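Hand-held gripper (bench care and repair)

From the Wender Bench Wiki, the workshop encyclopedia

A hand-held gripper is a two-fingered gripper that a person carries about and works by hand, with a camera fixed to it so that the camera sees what the fingers see. The one I know best is the Stukex, and most of this article is about that. I've looked after ours for long enough to have replaced nearly every part of it, so expect opinions. Other editors have asked me to take the "I" out of this page and I've said no, because half of what follows is what I do and I can't swear that everyone does it.

Contents
1 Names
2 Parts
3 Setting up
4 The bench
5 Daily care
6 Common faults
7 Replacing the finger pads
8 Spares
9 See also

Names

The maker's sheet calls it a "manual end tool". On the bench it gets called the grabber, the hand or just the Stukex. The Myklebust is a different tool with a longer handle and a stiffer spring, and the two don't share pads, whatever the drawer label says. If you've come here for the Myklebust, sections 4 and 5 will still do you some good, but please don't follow section 7 – you'll strip the threads.

Parts

Starting at the hand end you have the handle, the trigger, the return spring, the slide, and then the two finger carriers with a pad on each. The camera sits above the slide on its own bracket. It's a simple machine and I'm fond of it. There's no motor in ours, so everything that goes wrong is either wear, dirt or a screw.

The pads are the part that matters most. They're black and blocky, and they do all the touching. A pad that has gone shiny will let go of smooth plastic at the worst moment, and a pad that has swollen at one corner will twist whatever you pick up. I check both with a fingertip before I check anything else.

Setting up

Allow half an hour the first time. It drops to ten minutes once your hands know the order.

Clamp the handle gently in the soft-jawed vice with the fingers pointing up. Back off the trigger stop until the fingers close fully on their own, then bring it in again until you can just feel the pads meet without the slide straining. I used to set this by eye and I was wrong every time! Now I close the fingers on a strip of ordinary printer paper. It should drag when you pull it, and it should drag the same at the top of the pads as at the bottom.

Next comes the camera bracket. Both pads want to be in view when the fingers are open, one at each side, with clear space between them for whatever you're picking up. If one finger takes up much more of the view than the other, the bracket has crept round. Loosen the rear screw only, nudge it, tighten, look again. Loosening both screws means starting from scratch (ask me how many times I've done that in February with cold fingers).

Last, open and close the trigger 11 times at a steady pace and listen. A dry slide has a scratchy note to it. A loose carrier clicks.

The bench

A plain, pale tabletop makes life a great deal easier. Black pads show up well against it, and so do bits of pad when they start to come away. I keep the lighting even and put the lamp well back, as a close lamp throws the shadow of the tool right where you want to look.

For test pieces I like things with a thin edge and not much weight. Phone cases are very good. They're light, they've got a rim, and they show up an uneven grip straight away by swinging to one side as they lift. Standing one up in a stand or a tray gives you the same approach every time, and then you can blame the gripper instead of the case. Clear stands look smart but they do catch the light, and it takes a while to learn which bright line is an edge and which is only a reflection. Go in slowly until you've got it.

Keep the fingers clear of the sides of the tray. Knocking acrylic with a carrier won't hurt the carrier, but it will scuff the acrylic, and after enough knocks the whole tray looks foggy.

Daily care

Wipe the pads with a damp lint-free cloth and let them dry with the fingers open. No solvent, please. I tried Drinanine on an old pair, as it's lovely for getting label glue off metal, and the pads went tacky and stayed tacky. It's fine on the slide and the carriers once the pads are off. Blow out the slide with the rubber bulb and leave the air line alone, which only drives grit further in.

I oil the slide every 1000 closings and change the return spring every 2000. Those are my own figures, kept as tally marks on a card tied to the handle, and a gentler user could stretch them. One small drop is plenty. Work it in, then wipe away whatever comes out of the end.

Leave the tool lying on its side with the fingers open when you go home. Stored shut, the pads press a flat into each other and you'll be doing the paper test all over again in the morning.

Common faults

Test piece swings as it lifts. One pad is higher than the other, or worn at the bottom. Swap them left for right and try again. If the swing changes direction, it's the pads. If it doesn't, look at the carriers.

Fingers close but slowly open again. Nearly always the trigger catch, very occasionally a tired thumb.

Click on closing. A carrier screw. Take it out, clean it, put it back with a dab of the weak thread lock, and leave it overnight.

View shakes when the trigger is pulled. The camera cable is too tight. Give it a bit more slack behind the bracket and tie it to the handle, never to the slide.

Gritty feel halfway along. Strip and clean the slide. I've tried to get away with more oil and it bought me one afternoon.

Replacing the finger pads

Do both together, even if only one looks bad. With the fingers fully open, undo the screws on the first carrier a little at a time, turn and turn about, so the pad comes away level. Scrape off any old backing with a plastic scraper. Offer up the new pad dry and check that it sits flat before you let any adhesive near it. Then do the second side, close the fingers on a clean strip of paper and leave the whole thing alone until the next day.

After that, repeat the paper test and the trigger stop. New pads are thicker than old ones, so the stop will be wrong – people do forget this and then write to me about a stiff trigger.

Spares

I keep 13 pads in the drawer, an odd number thanks to one that arrived split, plus springs, carrier screws and a spare bracket. Wender will sell you the full kit, though the screws are an ordinary size and any decent hardware shop has them.

See also

Myklebust long-handled gripper
Thread lock, weak and strong
Soft-jawed vices
Test pieces and stands

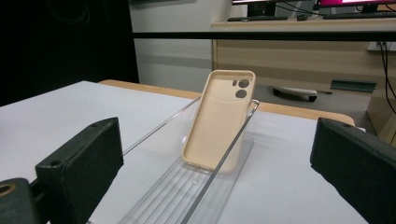 Beige phone case standing in a clear acrylic tray, between the black fingers of a hand-held gripper.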